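Hand-held gripper data: is the action taken from the camera or from the marker cube?

Posted in Robot Learning > Data and methods
Asked by selard_bench, November
Viewed 1584 times

I'm trying to repeat a result from the Van Wyk write-up on two-handed collection and I'm stuck on one part of the method. They record people doing tasks with a pair of hand-held grippers, one in each hand, each with a fisheye camera on it. Each gripper also carries a printed marker cube. The policy is then trained on the wrist views and the gripper motion, with no robot involved until the test stage.

The text says the action labels come from "relative pose between steps", but it doesn't say where that pose comes from. I had assumed it was visual SLAM on each fisheye stream. Then I noticed that the cubes are often in view of the opposite camera, which would give you the pose of one gripper in the frame of the other directly.

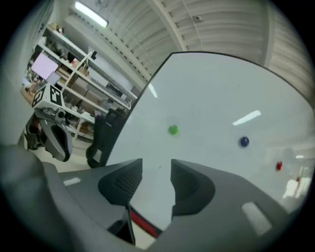

My own set is 40 demonstrations so far. When I run SLAM on both streams and compare the two trajectories, each one looks fine alone, but the distance between the hands drifts by a couple of centimetres over a long take. For a task where both grippers hold the same object that is enough to spoil it. The trained policy pulls the object apart or squeezes it.

Should I drop SLAM and use the cubes only? Or is there a usual way to combine them? I'm using the Rollden tracker with default settings, if that matters.

drorkarar_user
4 votes

Just use the cubes. SLAM is a pain and the markers are more accurate anyway. Print them bigger if detection is poor.

two_wrists
Accepted

I wouldn't go cubes only. I tried it and lost a lot of data. A cube is only useful while the other camera can see it, and in normal work the hands turn away from each other or an object gets in between. Near the rim of a fisheye picture the faces also get small and bent, and the pose from a single face can flip. You end up with gaps and jumps, and a jump in the action labels is worse than slow drift.

What worked for me was to use both for different things:

Keep SLAM for the motion of each gripper over time. The actions are short relative steps, so slow drift matters very little there.

Use the cube for the pose between the two grippers. Wherever you have a good detection, add it as a constraint between the two trajectories and solve the whole take together. Between detections the SLAM motion carries you across.

Throw out detections with only one face visible unless the face is large. Undistort before you detect, or use a detector that takes the fisheye model. The Rollden defaults assume a pinhole camera, so check that first. It may be half of your drift.

Then feed the policy the relative pose between the grippers as an input as well. In my tests that made more difference than cleaning up the labels. Without it the two arms had no shared reference, and on a carrying task they slowly separated.

One more thing on the rooms. Plain walls and big shiny panels are poor for SLAM, because there is little texture and the reflections of the lights move as you move. If a large part of the view is like that, do a slow mapping pass of the room before the first demonstration and localise against that map.

lowgain
1 vote

Agree with the answer above, with a note about time sync. If the two cameras are offset by even a frame or two, the cube constraint pulls the trajectories the wrong way during fast motion, and it looks exactly like drift. I line mine up by working in units of 1000 per second and searching for the offset that gives the lowest error on the cube detections. I do it per take, as the offset changed each time I restarted the cameras.

Also measure the offset from the cube centre to the camera on each gripper yourself. Mine didn't match the drawing.

Comment from selard_bench: The pinhole setting was wrong on both streams. Fixed that, and the drift is a good deal smaller. Doing the joint solve next.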